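Gripper comparison, work package 2
Progress report, April
Prepared by Tanveer Minhas for Jernell

Status

Work package 2 compares three hand-held grippers as sources of demonstration data for the fixed arm. The units are the Trotar, the Satti and our own reference build. Collection on the Trotar and the reference build is finished. The Satti is behind, because its second set of finger pads was delivered in the wrong hardness and had to be reordered.

To the end of the period we recorded 1128 demonstrations. Of these, 299 were rejected at the first automatic check. Most rejections came from lost marker tracking during fast wrist rotation. A smaller group failed on time alignment between the camera stream and the finger width signal, a fault we traced to the logging software and corrected with a change to the buffer size. Demonstrations recorded before that change have been kept where the offset could be recovered.

Camera and marker view

The wrist camera looks forward over the gripper body, so the shell takes up a large part of the image whatever the operator is doing. The finger marker has to stay readable in the space left over. Ceiling lights in the open-plan area produce strong contrast against the shell, and exposure is now locked at the start of each session. Automatic exposure gave brighter work surfaces but washed out the white field of the marker when the operator turned toward the lights.
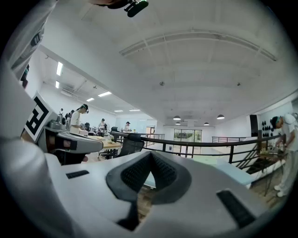

Gravum asked in its review whether the marker could be dropped altogether and finger width read from an encoder in the handle. The reviewers' concern was that a policy trained on these images may come to rely on the marker, and that the fixed arm would then need one as well.

We tested the encoder option on the reference build only. Width readings were stable, but the added cable pulled on the handle and two operators reported wrist fatigue. The marker stays for the rest of this work package. The fixed arm will carry the same marker in the same position - this removes the mismatch Gravum describes, at the cost of keeping the marker clean.

Controller

The arm controller runs at 100 Hz. Replay of recorded trajectories is smooth on the reference build data. Trotar data shows a small jump at grasp closure, which we believe comes from backlash in the trigger linkage. A stiffer return spring is on order.

Next period

Complete Satti collection once the pads arrive. Repeat the Trotar grasp closure test with the new spring. Run the first side-by-side replay on the fixed arm, using five tasks from the agreed list.

One decision is needed from Jernell: whether the Satti deadline may move to the end of the next period. The budget is not affected.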